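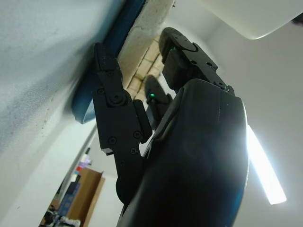

Evening. Long one today, so I'm writing it up before I forget the order of things.

The policy from last week's training run did worse than I hoped on the first block. It was trained on 1059 demonstrations, all of them toast, and we gave it 40 trials this morning with the seed list Elsie made. It is supposed to pick up the bread, carry it to the toaster, put it in the slot and stop. Picking up was fine nearly every time. Carrying was fine. Insertion was where it fell apart. The slice would come in at a slight angle, catch on the metal, and the arm would keep pushing down as if the bread was already in. On two trials the slice folded and I had to hit the stop.

I had assumed the problem was in the vision side. Elsie Entwistle thought it was the action chunks being too long, and I now think she had it right. With long chunks the arm commits to a whole downward stroke before it looks again, so if the slice is off by a little at the start of the stroke, it stays off. We cut the chunk length in half after lunch and ran the same seed list again without retraining anything.

The afternoon block was better. I won't put the final rate here because Elsie is still going through the logs and we disagree on how to score partial insertions. My rule is that the bread has to be between the chrome edges and stay there when the fingers open. Her rule is that the lever has to be able to go down afterward. Hers is stricter and probably more useful to anybody who wants toast. We will report both.

The part I keep thinking about is what happens at the moment of contact. Up to then the policy is mostly following the cameras, and the small errors don't matter much. Once the bread meets the slot, the wrist view is mostly gripper and the arm has to go by force. I saved a few moments out of the afternoon block to look at with Lorraine. One has the slice partly lowered, with the narrow fingers of the right gripper still pressed against it and the left hand open on the table. If the policy lets go too early at a point like that, the slice can tip. If it holds too long, the fingers follow the bread down into the slot, and I don't want that habit learned by anything that will later run near a live heating element. So the release point needs its own label in the data. Right now it's buried in the gripper channel and the model has to guess at it. 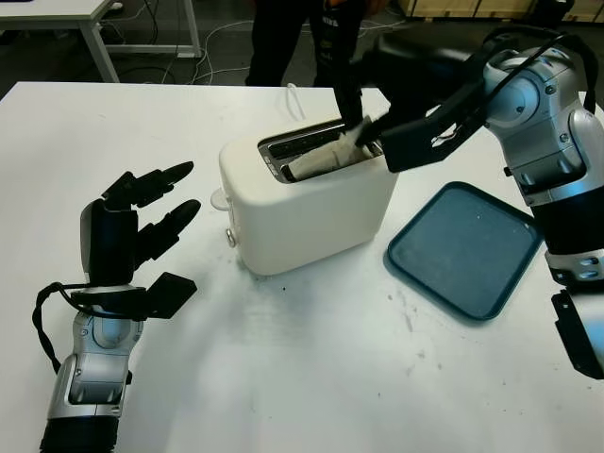
Lorraine Wragg called from Gimton at four to ask about the two-arm question. She wants to know if the left arm is earning its place in the toaster task or if we could drop it and halve the action space. My answer was that it depends on what we do about the lever. It sits on the left side of the toaster, with the round knob lower down on that same side, and the bread goes in from the right, so pressing it is a natural job for the left hand. At present the policy hardly uses that hand at all. It rests on the table and waits. In the demonstrations the operators did the same, so I can't blame the model for it. Lorraine said to collect a new set with the lever press included before we decide anything. I agreed, though it means going back to the Hollis people for operator hours.

Also talked about step counts. The Stukum baseline was trained for 3000 steps and ours stopped at 1000, and Lorraine pointed out that this makes the comparison hard to defend. I said the validation loss was flat by then. She said to run it out anyway and show the curve. Fine. I started it at five thirty and it should be done by morning.

Small things. The right wrist cable is rubbing again and I taped it. Went through most of a loaf, and the later slices were drier and stiffer than the early ones, so they fold less. That could account for part of the afternoon improvement, and I'm annoyed I didn't think of it until I was cleaning up. Both blocks should have been mixed, with slices from the same bag split between them. I told Elsie and she wrote it at the top of the log in capital letters.

Next session: new bag, chunk lengths shuffled within the block, slice weight written down for each trial. Elsie will do the shuffling so I don't know which setting is running when I score. I still owe Lorraine a paragraph on release labels for the Sisivum draft, and she wants it before the end of May.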